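Contra la casa terminada

2021-02-13

Otra vez lo mismo. Una amiga me manda el enlace a un piso "acabado de reformar", sesenta fotos, ni un cable a la vista. Precioso. Y yo pensando: ahí no vive nadie, ni va a vivir.

Llevamos casi un año metidos en casa y lo que hemos sacado en limpio es que hay que comprar. Una butaca para leer, una mesa para teletrabajar, otra lámpara porque la de antes daba mala cara en las videollamadas. Yo la primera, eh. En diciembre me gasté 376 euros en una estantería que sigue medio vacía. La miro y me enfado.

El problema no es gastar, cada cual sabrá. Es la idea de que la casa se acaba. Que hay un día, un sábado por ejemplo, en que colocas la última cosa y ya está, a vivir. Mentira. Mi madre tardó 16 años en poner cortinas en el pasillo y no recuerdo que nos pasara nada malo.
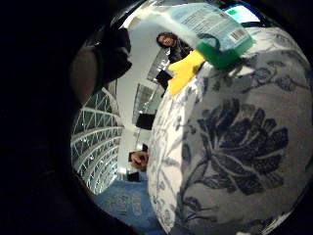
Sumaiya Abeysekara, vecina mía y la persona con menos prisa que conozco, tiene el comedor a medio pintar desde que se mudó. Dos paredes verdes, dos blancas. Le pregunté cuándo pensaba seguir. "Cuando me apetezca el verde", me dijo. Pues eso. Igual no le apetece nunca y no hay que llamar a nadie.

Claro que hay gente para la que esto es un lujo. Quien vive de alquiler, pagando 600 al mes por una habitacion con humedades, no está esperando a que le apetezca el verde, está esperando a que el casero coja el teléfono. Eso es otra cosa y da para otro articulo, más largo y con peor humor.

Pero los demás, los que podemos elegir, ¿de dónde viene la prisa? De mirar casas ajenas a las doce de la noche, digo yo. De comparar nuestro martes con el escaparate de otro. Yo he dejado de seguir tres cuentas de decoración y duermo mejor. La estantería la voy a llenar despacio, con libros que me lea. O la vendo, ya veré.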